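Help wanted: someone to look after a pretend produce stand (part time, Uvley)

Hello! I'm Yabsira, and I run the play and practice shop at Verkia. If you've never been in, we're the long room behind the old hardware store, and we've got a little grocery set up at one end where people come to practice shopping. Some of them are four years old and mostly want to run off with the carrots. Some are grown-ups getting used to doing their own errands again after an illness, and they want to take it slow, pick things out, put them in a basket and carry them to the counter. Both kinds are welcome and both kinds leave a mess.

I've been doing the stand by myself since March and I can't keep up, so I'm looking for a helper for 10 hours a week. I'd split it over two mornings, but I'm easy about which ones.

Mostly you'd be putting vegetables back. I know how that sounds! But the stand has to look like a real one at the start of every visit, with the potatoes in the potato crate and the turnips with the turnips, and the squash turned so the stripes show. After a busy hour it's all one big salad. You'd also wipe things down, empty the baskets, and hang around to help anybody who wants a hand reaching the upper crates. If you like sorting buttons or straightening shelves in other people's stores, we will get along. 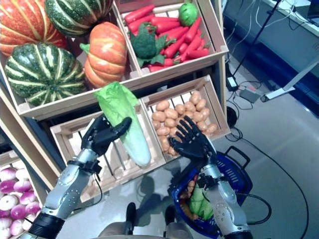
Do I need to have worked in a grocery store? Experience is nice but I don't ask for it, and I'll spend your first two mornings showing you how I like the crates done.

The other part of the job is the shopping lists. We write them out by hand on cards, and visitors take one and fill a basket from it. Right now I have 400 cards and a lot of them are dog-eared or have juice on them, so I'd love somebody with clear, large handwriting who doesn't mind redoing a stack while it's quiet. Spelling counts a little. I can never remember how many c's are in broccoli, so you'd be ahead of me already.

You'll be on your feet most of the time and bending down to the lower crates a lot. Nothing in the stand is heavy — the vegetables are all artificial — but the crates are wood and we do shift them when we sweep. Please tell me if that's a problem and we'll work something out.

The pay is the regular Verkia hourly rate, same as mine was when I started, and you get lunch on the days you work. Bus 356 from Closthorpe stops across the street.

To apply, just write me a note. I don't need a résumé. Tell me who you are, which mornings you're free, and what you'd put next to the cabbages if it were up to you. Drop it at the front desk for me or for Ryan Naylor, who does the schedule. Notes need to be in by May 30, 2018, and I'll call everybody back, even if it's a no.

Comments

Brenda Pearce: Is this open to retired people? I'm 2 blocks away and have very tidy handwriting.

Yabsira Hadgu: Brenda, yes please! Bring a note by.

Bheki Radebe: My daughter still asks for the "carrot store" every time we drive past. Good luck finding someone.

Katalin Szalai: Squash next to the cabbages. I will not be taking questions.

More from Verkia

Front desk cover wanted, Grajales branch
Spring hours for the practice shop
Toy mending table: bring your broken things
How to book a group visit

Contact Verkia, Uvley | © 2018 Verkia | Back to top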